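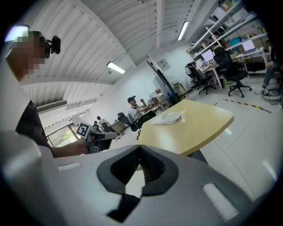
Two grippers and a table, mid-afternoon at the Kendbridge lab.

Grulex has a new marker tracker, and it has opinions about plastic. The job of the tracker is to work out where each gripper is from the square markers on top, then hand a clean path to the planner. It did this well for most of August. Then we moved on to things in clear wrapping, and the paths started to wobble like a shopping cart.

The culprit was our own smoothing filter, which took every glint for real motion and politely averaged it in. The new version scores each marker reading first and drops the bad ones — a radical idea, we know. On our replay set of 3000 recordings, 2070 used to pass the path check without hand fixes. The share is now 92 percent.

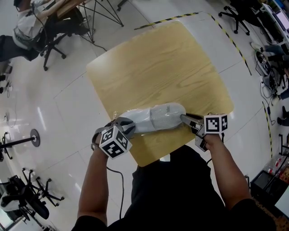
One sneaker, still in its plastic, between two grippers with cube markers.

Replay is faster too, at 50 recordings per batch. The settings file has moved again, so old scripts will complain until you point them at the new folder. The Nuvirdale branch stays on the old filter until its planner can cope with gaps in a path.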